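Discarding idle segments from simulated teleop demos: trim before or after training split?

Stela Coman

I am collecting demonstrations in simulation for a table-clearing policy. The robot has two arms and a mobile base, and the room is a dining table with a long stone-faced counter behind it. Object placement is randomized at reset. I have 324 episodes so far, recorded through Drarkeck with its default logger, which stores joint positions, gripper state and the head view at every control step.

My problem is the share of steps in which the arms do not move much. Operators pause to plan the next grasp, and the logger keeps writing. A behavior cloning run on the full set gives a policy that raises an arm and then stays there. The training loss looks normal. I have checked the action scaling twice.

I can filter on joint velocity, but a low threshold leaves most of the pauses in, and a high one also removes the slow approach just before the fingers close. A typical view with the gripper away from the objects:

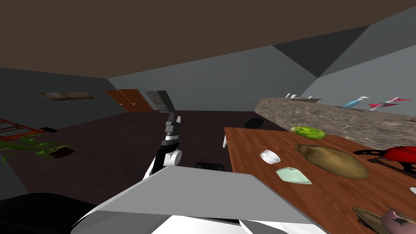 Femi Omoregie wants to know whether your actions are absolute joint targets or deltas. With deltas, a pause is a run of near-zero vectors, and the model will learn zero as the safest output. Absolute targets have a milder form of the same fault. Check that before you touch the data.

Stela Coman

Deltas, at the control rate. The observation history is one step. I would like to know if people trim per episode or over the whole set, and if the validation episodes should be trimmed too.

Last updated 23 October 2026

Raluca Iordache

Trim per episode, after the split, with the same rule on both sides. Keep an untrimmed copy of the validation episodes and report loss on both. If the two numbers move in opposite directions, your rule is removing something the policy needs.

Do not use joint velocity alone. Mark a step as idle only when all three of these hold:

- summed joint displacement over a short window is under the threshold
- gripper command is unchanged over the same window
- the gripper is farther from every movable object than your pregrasp distance

You are in simulation, so object poses are available at no cost. The third condition protects the slow approach. It has to be evaluated per arm. With two arms, one is often parked while the other works, and a rule that drops a step when either arm is still will destroy most of the set. Drop the step only when both are idle and the base is stationary.

Also keep the first five steps of every pause. If you cut to zero, the policy never sees the arm come to rest and it overshoots at the table edge.

Check the start of each episode separately. Operators tend to wait after reset, and those steps come from nearly the same arm pose every time, so they carry more weight than their count suggests. Pull up the head view for a few of them and look at where both grippers are relative to the nearest object.
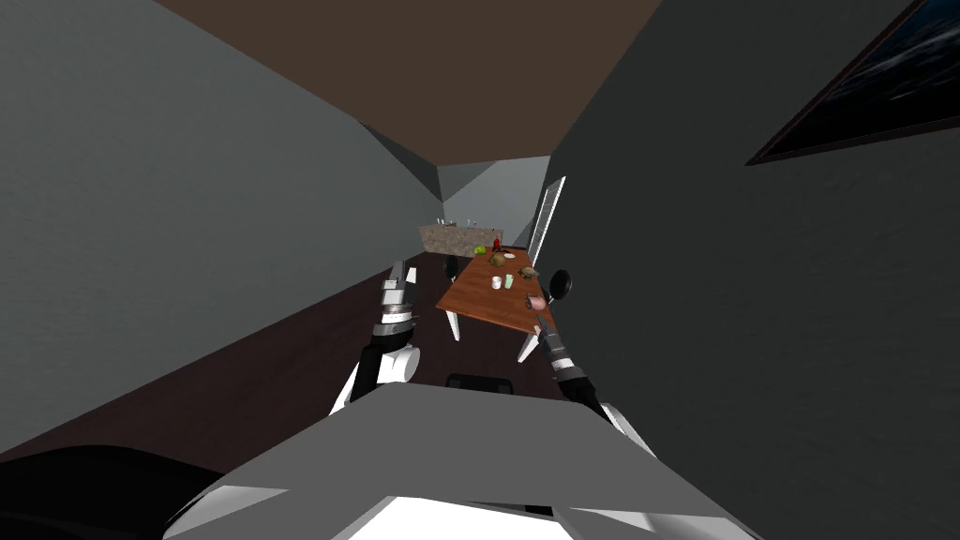 3 min read

On my own set, the three-part rule took one long episode from 754 steps to 656. That is a smaller cut than velocity filtering gave, and the resulting policy no longer stalled over the table. I changed the action chunk length in the same week, so I can't assign the whole effect to trimming.

Store the mask as a separate column. Do not rewrite the episodes. You will want a different threshold later, and Drarkeck cannot rebuild timestamps once steps are deleted.

Florin Tudose

Just record more. With enough demos the pauses average out. We use Novex for this and never trimmed anything.

Oana Avram

Raluca's rule is fine. I would add action chunking before any trimming at all. Predict a block of future actions, execute part of it, and predict again. A block that starts inside a pause usually extends past the end of it, so the target is no longer all zeros. Your one-step history makes the problem worse, but a longer history brings its own trouble: the model can copy the previous action and ignore the view. Try chunking first, with the history left at one.

Comments (4)

Femi Omoregie: More demos from the same operators will have the same proportion of pauses. They don't average out.

Florin Tudose: Depends on the operators.

Stela Coman: Mask column added, both arms evaluated separately. Retraining with chunking on and off.

Oana Avram: Post the untrimmed validation loss as well, please.

Shares: 5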